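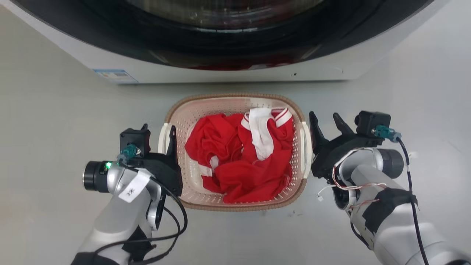
My aunt Thérèse left me her flat in Marthorpe, her bad knees and a cat called Soda, and of the three it was the cat I hadn't agreed to. I moved in on a Sunday in September with two suitcases and a lamp. The fridge was full of mustard. The washing machine, a white one with a fat black rim round the door, still had something red in it, and I stood in the kitchen for a good while looking at it through the dark glass and not opening the door, as if she might come back and want it for the weekend.

I should say I hardly knew her. Thérèse McIntyre was the one the family talked about in the car on the way home. She'd married a man called Shearer for 3 months, kept her own name and his piano, and then never mentioned either again. She sent me a tenner every birthday until I was thirty-one, always in an envelope that had been used before.

Soda came out from behind the piano on the second day. He was enormous and grey and he looked at me the way a landlord looks at a carpet. I gave him tuna. He ate it and went back behind the piano.

'He'll want the radio on,' said the woman from upstairs, when I met her by the bins. This was Feven Kumsa, and she had a bag of recycling in each hand and no intention of putting them down. 'Your aunt had it on for him. The shipping news, and the one with the gardeners.'

'Did you know her well?'

'I owe her 166 pounds,' said Feven. 'Or she owes me. We played cards.'

So that night I put the radio on, and out he came, and he sat on the piano stool with his back to me until the gardeners had finished with somebody's blackfly. Then he put one paw on the lowest key – very gently, no sound at all – and took it off again.

I don't play. I had 4 lessons when I was nine and bit the teacher. But I lifted the lid of the stool, which meant moving the cat, which meant a plaster, and underneath the sheet music there was a school exercise book full of scores. Thérèse in one column, F. in the other, years and years of them in green biro. At the bottom of the last page she'd written 2559 and circled it twice. No idea whose total it was. There was a coffee ring on it, and next to that, in smaller writing, 'Sostilo, if she asks.'

I took it upstairs. Feven came to the door in her slippers and read the page with her glasses pushed up on her head, so I'm not sure how much she saw.

'What's Sostilo?' I said.

'It's a game. She made it up.' She turned the book over and back again. 'The rules change if you're losing. Only she wasn't supposed to tell you that, she was supposed to let you lose for a bit first.'

'She didn't tell me anything.'

'No,' said Feven. 'Well, she was cross with your mother.' And she held the door open with her foot, and there was a pack of cards on the table behind her, and a pot of tea with two cups out – I did notice that, two cups – and I said I'd just go down and get the cat.

He wouldn't be carried. He walked up the stairs ahead of me, stopping on every landing to see if I was keeping up, which with my knees I wasn't, quite. Feven had already dealt. She'd put the radio on low and pulled out a third chair with a folded towel on it, and Soda got up on the towel and looked at my hand.

I lost eleven pounds. She wrote it in the book under T, and I said shouldn't there be a new column, and she said let's see how you get on.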